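3.2 Ingredients and batter preparation

Oat flour was milled from a single lot of rolled oats supplied by Pritard and kept in sealed tubs until use. Each batch used 200 g of oat flour, 90 g of mashed banana, 25 g of peanut butter and one egg. Sugar was left out of all batches so that sweetness ratings would depend on the banana alone. Bananas were bought green and held at room temperature until the skins showed brown spots, following the ripeness scale of Meng (Section 2.1).

Dry and wet ingredients were weighed separately. The wet mix was added to the flour in two parts and stirred by hand until no dry flour could be seen. Batters then stood for 25 minutes. In early trials, muffins baked without this rest were crumbly and often split at the top - a fault also noted for the Fosisura recipe set.

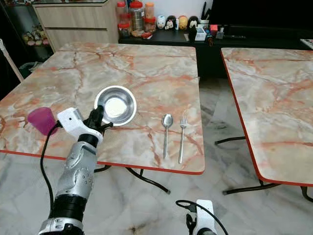 Figure 2. Round stainless steel bowl held at the rim by a gripper, over a marble-patterned table.

Batter was spooned into greased mini muffin pans and baked on the middle rack. Pans were turned once, halfway through. Muffins cooled in the pan for five minutes and were then moved to a wire rack. Any muffin that tore on removal was left out of the taste test but kept for the moisture measurement.

Taste tests were held in January at the Trukivley site. Parents and children rated the muffins on separate forms, the children's form using five faces in place of numbers. Toppings were not offered in the first round. In the second round, each family could choose peanut butter or jam, and the choice was recorded with the rating. Results for the two rounds are reported separately in Section 4.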